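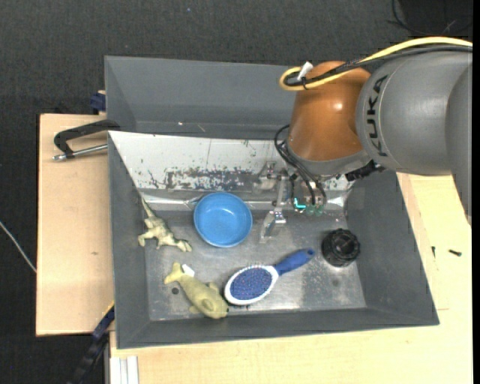

Cell 2, arm in the bin, tool low on the right side of the bowl.

July 2022
Posted by the Plemmont cell 2 bench

Opening this one as a running log so I don't have to dig through my own notes again. Short version of the problem: the cell drops out with a "gripper not confirmed" stop partway through a run, always when the arm is low in the bin, and never when I jog it up high and open and close by hand. Which is maddening, as you can imagine!

Setup, for whoever reads this at Multach: KUKA arm, our own two-finger tool, the grey metal bin with the white sloped back, the usual mixed bag of stuff in it (bowl, dinosaur, the sea creature, hairbrush, the black knobby thing). Sequencer is the Flundetti box, same settings as since we moved it over from the old bench. The run is 600 picks. It stopped at pick 83 the first time and at pick 218 the second, so there's no nice round number to go chasing.

Entry 1
Restarted everything. Yes, I know. It ran, and then it didn't. Cleared the fault and it picked up where it left off, which made me think loose connection right away.

Entry 2
Checked air first. Pressure at the regulator was fine and stayed fine while I cycled the tool. Went over the thin black hoses down at the wrist with soapy water, and the green fittings too, and got no bubbles. Pulled each hose gently and they all held. One had a bit of a shiny rub mark on it so I swapped it anyway (we had the length in the drawer, cut square, pushed home until it stopped). Ran again and got the same fault, so I'm calling air good for now.

Entry 3
Thought about the bin. The paint on that white back panel is chipped and worn down to bare metal along the lower part, and I wondered if the fingers were touching it on the way down and nudging the sensor bracket. Ran the approach at slow speed with nothing in the way and watched it from the side. There was daylight the whole way down. I also checked that the bin hadn't walked: clamp on the left is tight, handle fully over, and the corner still lines up with my pencil mark. While I was there I re-taught the bin origin, and it came out the same as the old number to the last digit I care about. So the bin's fine, ugly paint and all.

Entry 4
Now we're getting somewhere. The yellow cable and the black bundle come over the top of the arm together and curl into a tight loop out by the wrist, with a tie holding them to each other. I'd always figured a tight loop was tidy. But with the arm reaching down and the wrist turned, I put a finger on the bundle and it was stiff as a broom handle. Let the wrist turn back and it went soft again. I had the input screen open on the Flundetti, wiggled the black bundle near the tie, and the finger-closed light blinked off and on. Did it six more times to be sure. Every single time!

Entry 5
What I did about it, arm parked, drives off, air dumped:

Cut the tie at the loop. Careful with the side cutters there, the yellow jacket is right under it.
Opened the loop up to a much wider curve and fed some slack back from the upper clip.
Found the sensor lead in the black bundle. The jacket had a flat spot right where the tie had been, and bending it there made the light blink. Replaced the whole lead with the Koyama spare, same connector, same pinout.
Put the new tie on loose enough that I can slide the cables through it with two fingers.
Jogged the wrist to both ends of its travel by hand with the arm down in the bin pose, watching for any pull.

No blink on the input screen with the new lead, wiggled or otherwise.

Entry 6
Full run, 600 picks, no stops. Ran it a second time with the speed back up to normal and got all the way through again. The dinosaur gets grabbed by the tail more than I'd like, but that's a grasp thing and it has its own ticket, please don't put it in this one.

Still open
I'd like a proper cable guide on the wrist in place of a tie and good intentions. Multach folks, if you have a bracket that fits this arm, send me the drawing and I'll make one up here. Also we're now out of spare sensor leads, so please add two to the next order. Same Koyama part as before, the straight connector and not the angled one, which hits the tool when the wrist comes around.

I'm leaving the ticket open until the end of July. If the fault comes back, don't clear it. Leave the arm where it stopped and come get me, I want to see how the cables are sitting.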